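Section 4: Installing the Lillen Window Shade

Read this section through once before you start. Allow an evening for the first shade. The steps apply to the Laltero inside-mount bracket; for the outside-mount bracket, see Section 5.

Before you begin

Check that the carton holds the shade, two end brackets, one center bracket, the screws and the cord cleat. The center bracket is only used on shades wider than 164 cm.

Caution: Do not drill until you have checked for cables or pipes behind the window casing.

Mounting the brackets

1. Measure the width of the window opening at the top, the middle and the bottom. Use the smallest figure.

2. Hold an end bracket against the top corner of the opening, with the open side facing the room. Mark both screw holes in pencil.

3. Repeat on the other side. Check with a level that the two sets of marks line up.

4. Drill the pilot holes. In plaster, use the wall plugs supplied. In wood, leave them out.

5. Screw the brackets in place. Tighten by hand – a power driver will strip the heads.

Note: If the opening is out of square, put a spacer behind the lower bracket. Spacers are sold separately as part 434.
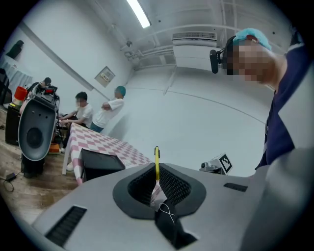

Hanging the shade

6. Keep the shade rolled up and the paper band on. Push the pin end into the left bracket first.

7. Lift the other end into the right bracket until it clicks. Pull down gently to make sure it is seated.

8. Cut the band and lower the shade all the way. If it hangs crooked, take it down and go back to step 3.

Fitting the cord cleat

9. Fix the cleat to the wall beside the window, at least 162 cm above the floor.

10. Wind the spare cord around the cleat in a figure eight each time you raise the shade.

Warning: Young children can strangle in cord loops. Keep cribs, beds and chairs away from the window.

Replacement cleats and screws can be ordered from Farnard, quoting the number on the carton label.

Text by Arlindo Xavier. Revised September 12, 2020.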